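Nada handset unlocking service: progress report, second reporting period

Prepared by Mabli Sayce, 17 Jul 2019

Distribution: programme office, Wynne; network security lead, Mustel

1. Scope

The report covers work done under the second stage of the grant. The stage has three parts: moving unlock requests off the old dealer portal, replacing the shared dealer logins, and setting up a returns check for handsets that were unlocked by mistake or by fraud. Billing changes are outside the stage and are mentioned only where they held something up.

2. Status at a glance

Portal migration: complete for Mustel dealers, in progress for Isex dealers.
Dealer logins: complete, with exceptions listed in section 4.
Returns check: in trial at one site.
Spend: within the approved stage budget. No transfer between headings is requested.

3. Portal migration

The old portal accepted a request if the dealer code and the serial number were both well formed. It did not check that the handset had been sold by that dealer, or that the account attached to it was paid up. The new service makes both checks before a request enters the queue. If either one fails, the request is held and the dealer sees a reason code.

All 614 Mustel dealer accounts have been moved. The old portal was left readable for one month so that dealers could look up past requests, and was then closed to them. The database behind it has been kept in read-only form for the audit team.

The Isex accounts have been slower. Isex holds its sales records by shop and not by dealer code, and one dealer may own several shops. The matching table supplied in the first stage had gaps where shops had changed hands. Of the 65 Isex dealers, 33 have been matched and moved. The rest are still on the old route, which is limited to office hours and requires a second person at Isex to approve each unlock. We asked for a corrected table and received a partial one. It has been loaded, but a fresh match has not yet been run against it.

One fault was found after the Mustel move. Serial numbers typed with a trailing space were treated as unknown handsets and held under reason code 4. The input field now strips spaces at both ends. Held requests were run again once the change was live, and dealers did not need to send them a second time.

4. Dealer logins

Under the previous arrangement a shop had one login, usually written down near the till. When a member of staff left, the password often stayed the same. The first stage report described how such a login was used to unlock handsets that had not been paid for.

Each member of staff now has a personal login with a code sent to a registered work phone. Logins that are not used for 30 days are suspended. A shop manager can restore a suspended login but cannot create a new one without approval from the dealer's head office.

The exceptions are as follows.

Market stalls and other sites without a fixed work phone use a key fob. The fobs work, but the clock in the older type drifts and the code is then refused. Replacements are on order for August.

Two dealers asked to keep a shared login for weekend cover. The request was refused in both cases.

The help desk reset process was the weak point in the earlier design. An agent could reset a password on the strength of a dealer code and a shop postcode, both of which were printed on receipts. Resets now require a call back to the number held on file, and the agent cannot see or change that number. Average time to complete a reset has gone up as a result. Dealers have complained, mainly in the first two weeks, and we do not propose to relax the rule.

5. Request volumes and held requests

In the reporting period 565 requests were held by the new checks. Most were cleared by the dealer correcting the serial number or waiting for a payment to post. The remainder were passed to the fraud desk, which keeps its own record of outcomes and will report separately.

The reason codes need work. Code 2 covers both an unpaid account and an account that has been closed with nothing owing, and dealers read it as an accusation in the second case. We intend to split the code. The change is small in the service itself, but the wording appears on printed guidance and in the training pages, and all three should change together.

6. Returns check

The aim is to test a returned handset before it goes back into stock, so that one unlocked outside the service can be picked out at the bench. The trial site logs the serial number, reads the lock state from the handset and compares it with the service record. A mismatch puts the handset on hold.

The comparison itself takes a few seconds. Most of the time at the bench goes on charging handsets that arrive flat and on finding the serial number where the label has worn off. Staff have asked for the lock state to be read over the cable without waiting for the handset to start up fully. This is possible on some models only, and the list of models is being drawn up.

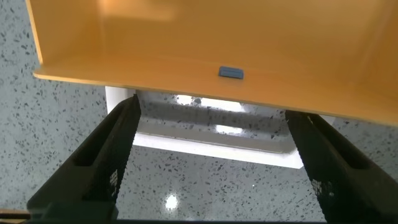

A second matter is handsets returned without a sales record. The draft procedure sends them to the fraud desk, but many come from exchanges made before the sales system was replaced, and there is no reason to suspect them. We propose that they be checked against the warehouse intake log first and sent on only if that also gives no match. The fraud desk has agreed to this in principle and wants to see the written procedure.

7. Risks

Isex matching. If the corrected table is not complete by the end of August, the remaining dealers will still be on the old route when the next stage begins. The old route depends on two named approvers, one of whom is due to be on leave.

Text message codes. These can be intercepted if a work phone number is moved to another card without permission. Mustel has placed a block on transfers for registered numbers. Isex has not confirmed that it can do the same.

Staff access. Three contractor accounts on the service were found to have wider rights than the work needed. The rights have been cut back and the log reviewed. No use outside normal duties was found.

8. Work planned for the next period

Run the Isex match against the corrected table and move accounts in batches.
Split reason code 2 and reissue the guidance.
Replace the older fobs.
Complete the list of models for the cable check.
Write up the procedure for handsets without a sales record and send it to the fraud desk.

9. Decisions requested

The programme office is asked to agree that the old approval route may stay open for Isex dealers until matching is finished, and to confirm who will act as second approver during the leave period. A reply is needed before the next batch is scheduled.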